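Home Recipes Basics Equipment Ask Us

How to Roast Chicken Legs Without Hovering

By Marcus Ruiz-Ortega
September

My first roast chicken leg had the texture of a rubber bath mat and the color of the inside of an envelope. I ate it anyway, on a Sunday, in front of company, and everybody was very polite. The method below came out of the years of stubbornness that followed. It takes almost no skill and a fair amount of leaving things alone, and most of us are worse at the second part.

What you need

Four whole chicken legs, meaning the thigh and drumstick still attached. Kosher salt. Black pepper. A teaspoon of sweet paprika. A spoonful of oil. A sheet pan with a rim, and a wire rack that fits inside it if you own one. An instant-read thermometer. Mine is an Orberg with a cracked battery door held shut by tape, and it has outlived two toasters.

You can buy the thighs and drumsticks already separated, and they'll cook fine, but you'll pay more per pound for somebody else's knife work and have twice as many things to turn over.

The night before

Pat the legs with paper towels until the towels stop coming away wet. Then do it once more, because you quit early. Everyone does.

Salt them all over, including the underside and the fold where the two parts meet. Use more than feels decent. Set them skin side up on a plate and put them in the fridge with no cover on them, away from the lettuce. They'll look a bit leathery by the next day. Good. Water is what keeps skin from browning, and the fridge is happy to take it off your hands at no charge.

If you forgot to do this the night before, an hour is still better than nothing. Twenty minutes is mostly a gesture.

Heating the oven

Set it to 425 and give it 20 minutes, whatever the beep tells you. The beep on my old Tenda went off when the air was hot and the walls were still thinking it over. I bought a cheap oven thermometer and learned I'd been cooking everything at 400 for most of my adult life, which explained several birthdays.

Rub the legs with the oil, then the pepper and paprika. No more salt. Lay them on the rack skin side up with space between them. Crowded chicken steams, and steamed chicken skin is a thing I wouldn't wish on my landlord.

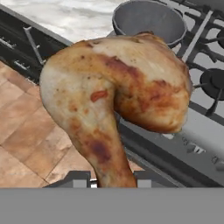 Put the pan on the middle shelf with the thick ends toward the back, where most ovens run hotter. Close the door. Go do something else for 20 minutes. This is where people come to grief - they open the door to check, and then they open it again to see how it's doing after the last check.

At the 20 minute mark, turn the pan around once. If the rack is sticking or smoke is coming up, pour half a cup of water into the pan under the rack and shut the door again.

When to take it out

The safe number is 165 degrees at the thickest part of the thigh, with the probe clear of the bone. Legs are better further along. I pull mine at 185, when the tough bits have softened and the meat comes away from the bone without an argument. That's usually 40 to 45 minutes in all, depending on the size of the legs and the mood of your oven.

Color is a poor judge of doneness. Paprika browns early and will tell you whatever you want to hear.

Let them rest 12 minutes on the rack. Don't tent them with foil unless you'd like to undo last night's work.

The gravy question

My neighbor Hüsnü Saraç holds that the pan juices should go straight onto rice with a squeeze of lemon and that gravy is a way of hiding something. I've come around to this, mainly out of laziness. If you poured water in the pan, tip it all into a small pot and boil it down by half first. Taste before salting.

Leftovers

They keep three days, covered, in the fridge. Reheat them at 400 for 13 minutes, skin up. The microwave will do it faster and you'll know exactly what you did.

Save the bones in a freezer bag for stock. I have 1,000 of them by now, or it feels that way whenever I look for the peas.

Last updated: September

Back to Basics Next: Potatoes in the Same Oven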